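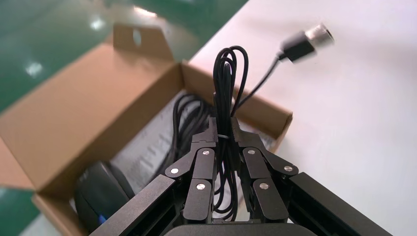

A two-finger gripper holds a bundled cable above an open carton.

Two Arms, One Carton: Keeping the Rullport Unpacking Cell in Order

At the Rullport returns center, the most closely maintained equipment on the floor is a table with rounded corners and the two arms that work over it. The cell handles small electronics that come back in their retail cartons. It was commissioned in October, and its maintenance record already runs to 157 entries.

Most of those entries concern the grippers. Each finger is a chain of short links held by pins, and a pin that has worked even slightly loose will change where the fingertips meet. On a rigid part the error may pass unnoticed. On a bundle of thin cable it decides whether the loops stay together or slide apart over the box.

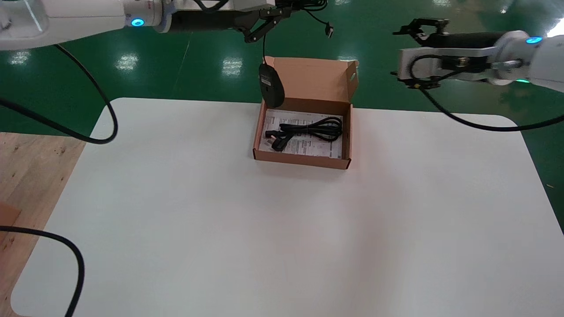 Fulvio Lo Presti

The procedure at Rullport was drawn up with Thibodeau, the integrator responsible for the cell, and it begins before the arms are powered. The technician wipes the fingertip pads with a dry cloth, checks every pin on both hands and moves the joints through their travel by hand. A finger that drags is removed and cleaned on the bench. Lubricant is not permitted near the pads.

Cable routing comes next. The lines that serve each gripper are left with slack so that the wrist can turn freely, but a loop that hangs too low may catch the table edge or the flap of a carton. The standing instruction allows slack of up to 12 inches at the wrist. The technician runs each arm slowly to the limits of its working area and watches the cable throughout, then repeats the motion at normal speed.

The third task is the grip test, for which the center keeps a boxed computer mouse. The device was chosen because it gives the cell a good deal of trouble. The body is smooth and rounded, the cord is thin, and the plug at the end swings whenever the arm stops short. An arm that can raise the mouse by its cord and set it down without dragging the carton is considered fit for the shift. The test is performed 10 times on each side, and a single dropped item sends the technician back to the pins.

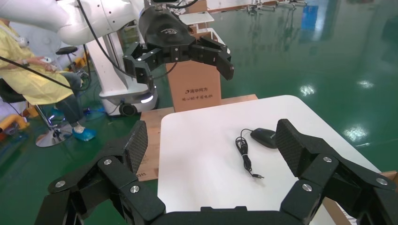

Fingertip pads are replaced on condition. The first set lasted 477 hours of operation, a figure the center now uses for planning its orders, although pads are changed earlier if the surface shows wear at the corners. After any replacement the gripper is closed on a gauge block and its zero position is recorded again. Omitting this step was the cause of the longest stoppage to date, when one hand closed short of its target for most of a morning and the fault was first attributed to the wrist camera.

Kondby, the software that schedules the work, will not release the cell until the new value has been entered and a second technician has confirmed it. Staff considered the rule excessive when it was introduced. It has been retained, and the same requirement will apply to the second cell, for which floor space has been set aside beside the receiving dock.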